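Print this page | E-mail this to a friend

Last updated: 2021-01-30

Review: the Sovia yogurt maker, after a summer of using it

I bought the Sovia in the spring, when the price of a decent tub of plain yogurt at our supermarket went up again and my sister-in-law was giving away a bag of culture sachets she had no use for. It has been on the kitchen bench ever since, apart from a week when I lent it out. I paid full price for it at a homewares shop in Vistthorpe.

The Sovia is a heated base with a clear lid and a set of glass jars that sit inside. There is one button, a dial for the hours and a light that goes from orange to green. The jars hold 200 mL each, which is a fair serve for an adult and too much for my youngest. You can buy a single large tub to go in the base instead, but it is sold separately and the shop I went to had never seen one.

What it does is hold milk at a steady warm temperature for as long as you tell it to. It won't heat the milk for you first. The booklet is vague on this and I can see people getting caught out by it. If you use fresh milk from the fridge, heat it in a saucepan until it is steaming, let it cool until you can hold a clean finger in it, then stir in the starter. With long-life milk you can skip the saucepan. I know some people turn up their noses at long-life but it makes a perfectly good yogurt, and a slightly thicker one.

My first batch was full cream milk with a sachet, left for 8 hours. It set well and tasted mild, close to the cheaper tubs. For the second I used two spoonfuls of the first as a starter and gave it longer, and that one had some bite to it. I have settled on ten hours in warm weather and twelve in winter, which is at odds with the booklet. It says room temperature makes no difference. In our kitchen it does.

The yogurt comes out thinner than anything sold as Greek. If you want it thick you have to strain it, and there is no strainer in the box. I line a colander with a clean tea towel and leave it in the fridge overnight over a bowl. You lose a good deal of the volume that way. The whey goes into bread, or on the tomatoes if I have forgotten to make bread. 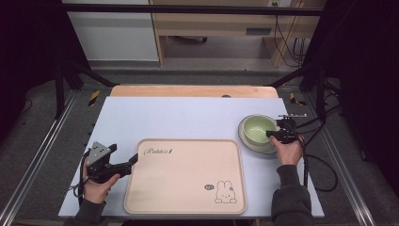

Frozen yogurt was my real reason for buying it, as the kids ask for it every time we go past the shops. The booklet has a page on this and the page is not much use. It tells you to put the jars straight in the freezer with the lids on. I did that once and got a block of sour ice with a cracked jar around it. Replacement jars are available by mail and cost more than I would like.

The method that works for us starts with strained yogurt. I stir in caster sugar and a spoonful of honey, chill it properly, and churn it in the ice cream maker we already had, an old Emine with a bowl that lives in the freezer. It comes out soft enough to pile up with a spoon. Eat it then. After a night in the freezer it goes hard and needs a good while on the bench before you can get a scoop into it. More sugar helps with that, but then you have made something fairly sweet and might as well have bought ice cream.

Without a churn you can freeze it in a shallow container and fork it through every half hour. The texture is grainy. Mango or banana pulp improves it, and passionfruit is good on top but makes things icier if it is mixed in.

I compared the Sovia with two other ways of doing the job. A wide-mouthed vacuum flask, rinsed with boiling water and filled with warm milk and starter, gave me yogurt nearly as firm for no money at all. It was less reliable, and two batches out of six stayed runny. The other was the Omerović, which belongs to my neighbour Theda Seidel and has a timer that switches itself off and beeps. The Sovia switches off too but makes no sound, so you have to remember it. Theda's also has taller jars, which are a nuisance in our fridge. The yogurt from the two machines was much the same and my husband could not pick one from the other.

Cleaning is simple. The jars go in the dishwasher and the base is wiped with a damp cloth. The lids are another matter. They have a narrow groove on the underside that holds milk, and if you don't get a brush into it there will be a smell by the end of the week. I use an old toothbrush. The cord is short, and in our kitchen that means the machine has to live beside the kettle.

Running costs I can't give you exactly. The base never gets more than warm and I have not noticed any change in the power bill. Milk is the main expense, and a batch works out at well under half the price of the same amount from the supermarket, going by the brand we used to buy.

I did have to ring the service line once, when the light stayed orange all night. I spoke to Finn Kuhlmann, who had me unplug the base, leave it an hour and try again with the dial set to its lowest mark. It has been fine since then. He also told me the cracked jar was not covered, and I suppose that is fair enough when it had been in the freezer, though it was their booklet that said to put it there.

Good points: steady results, quiet, easy to wipe down, jars a sensible size for lunches.

Bad points: poor booklet, no strainer, no beep, short cord, lids that hold on to milk.

I would buy it again if we were still eating yogurt every day. If you only want it now and then, try the vacuum flask first. For frozen yogurt you will need a churn as well, so work that into the price before you go to the shop.

Print this page | E-mail this to a friend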